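Shared kitchen at Trillgate gets its round table back

The ground floor kitchen at Trillgate is open again since the first week of May, and the residents have their round table back in its old place. The room was closed for 24 days while the floor was repaired and the walls received a new colour.

The table is the piece that most people asked for. It is made of wood, with a warm orange-brown finish, and the straight grain is easy to see. Mahsa Abbasi, who coordinates the house, told us that a new table was considered, but the neighbours preferred to keep this one. "We only cleaned it and gave it a light polish," she said. "It is still the favourite of everybody."

The tidying of the cupboards took longer than the painting. Orvokki Pesonen and Negin Jalali sorted the shelves over three evenings. Jars without labels were emptied, double utensils went to the centre on Sharifi Street, and clean plastic bags were put aside to be used again for bread and dry food.

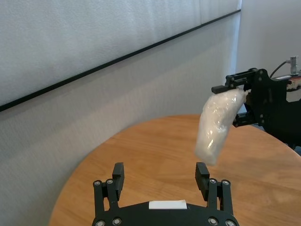 Residents are asked to leave the tabletop clear after meals and to take their own bags home. The kitchen is open every day from 9 in the morning, and groups of up to six people can book the table at the front desk. A second cupboard for spices will be installed later, when the shelves have arrived.

Last updated: May

Contact Trillgate News | Copyright Trillgate | Back to top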